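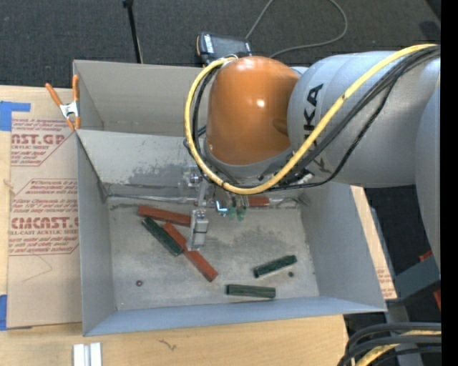
Fig. 1. Open grey bin, blocks loose on the floor of it. Scuffing on the back panel.

STORES AND SMALL PARTS – Session 3 notes
Mustlow evening course, room opens 6 pm

Quick ones this time, I'm typing these up between groups. Bring the Session 2 sheet as well, we carry on from the bin labels.

Where we'd got to

Loose storage v. ordered storage. Loose = things go in any way up, any place. Ordered = rows, slots, layers, dividers. Most stores have both and the trouble starts where one turns into the other. Somebody tips a tidy box into an open bin and now it's a loose bin. Doesn't go back the other way without work.

Long thin shapes

Main topic tonight. Blocks, bars, battens, offcuts, anything clearly longer than it is wide. In Fig. 1 the pieces are elongated and they lie scattered, red-brown ones in three places. Compare with a bin of balls or a bin of nuts. Balls settle. Nuts more or less settle. Long pieces bridge – one end up on a neighbour, other end down, air underneath. So:

- a bin of long pieces looks fuller than it is
- shaking helps a bit, then stops helping
- counting by eye is poor once there is more than one layer
- end-on and side-on the same piece looks like two different sizes

That last one catches people in the picking exercise every time. Hold one up, turn it, look at it from the end. Do it with the practice blocks before you start, not half way through.

Bin shapes

Straight sides: more room for the same footprint. Corners collect things. A long piece standing up in a straight corner stays standing up.

Sloping sides: lose some volume, pieces slide down towards the floor, easier to reach in. Left wall and back panel in Fig. 1 both slope. The floor is where your pieces want to be if you're picking by hand, so a slope is generally worth the lost space. Not for heavy stock, different session.

Depth. Rule we use at Mustlow: if you can't see the floor when the bin is nearly empty, it's too deep for small parts. Standing height, ordinary light, no leaning.

Compartments. Two or more side by side is fine so long as the divider is high enough. Piece goes over the top, nobody notices, count is wrong in both. There is a second grey compartment behind the back panel in the figure. Ask of any divided bin: what happens if I drop one on the divider?

Reading the wear

Underrated, this. Look at an old bin before you decide where to put it. Marks on a panel say something about that panel. In the figure there's a darker grey patch of scuffing on the sloping back, and a darker worn area on the floor too, which is mottled all over. We can't say from a picture what made them. In your own stores you can watch for an afternoon and find out.

Things to write down when you check a bin:

Which panels are marked, which are clean
Is the wear a patch or a line
Does it feel rough (run a thumb over it, gloves off, check for splits first)
Any change of colour – wear or dirt? Wipe it and see
Is the floor flat, rock it on the bench

Colour against colour. Grey bin, red-brown blocks, easy. Grey bin, grey washers, horrible. If you get to choose the bins, choose after you know what's going in them. Domivex do the stacking ones in several colours but the dark blue is too dark for black fittings, we tried it. If you don't get to choose, a sheet of pale card on the floor of the bin does the job for a few weeks.

Bench top

Plain light wood is pleasant to work on and shows up anything dropped. Grips better than laminate. Does dent. Don't slide a full bin across it, lift or get a mat under. Keep a hand's width clear at the front edge – same as last session, I will be checking.

The Clondard stock take

Case we talked through, figures here as several of you missed them.

Stock card said 1,739 blocks. Bought in lots of 1,000, two lots, issues taken off the card as they went out. Count by layers gave far less than the card, then a second count the same afternoon gave a different answer again. Third count they tipped everything out and made rows of 20 on the bench. Dull, slow, right.

What went wrong, from the discussion:

Counting by layers when there were no layers. Long pieces, loose, see above
Broken pieces counted as whole on one sheet and left out on the other
A handful in the next compartment along
Nobody had written down when the count started, so the afternoon issues got taken off twice

Decide what counts as one BEFORE you count. Half block, chipped block, two stuck together. Write it at the top of the sheet. I don't mind what you decide, I mind you deciding it at row 14.

Practical – in pairs

You need: one open bin, one bag of blocks, a count sheet, a pencil, a tray.

1. Tip the blocks in. Don't arrange them.
2. Each of you looks and writes down a guess. Don't show each other.
3. One picks, one records. Picker takes single pieces only, lays them on the tray in rows of 20, long sides touching.
4. Piece up against a wall or in a corner – slide it out to the middle, then lift. Fingernails don't work, you'll find out.
5. Last few pieces: slow down. Most drops are here.
6. Compare with the guesses. Swap and do it agian.

Do 3 rounds if there's time. On the last round, put the blocks in as neatly as you can before you pick and note wether it was any quicker once you include the time spent laying them in. The answers vary a lot between pairs and that's fine, bring the numbers.

Homework

Find a loose bin, drawer or box at home or at work. Kitchen drawer is ok. Sketch it from above with the sides marked straight or sloping. Note the wear. Say what shape of thing gets stuck and where. Half a page, no more please, I have to read them all.

Reading: the Mughal handout on dividers, pages 2 to 5, skip the costings. Copies in the blue folder by the door. Put them back after.

Next session – labels on sloping fronts, and why they fall off. Bring a bin label if you have one that's peeled.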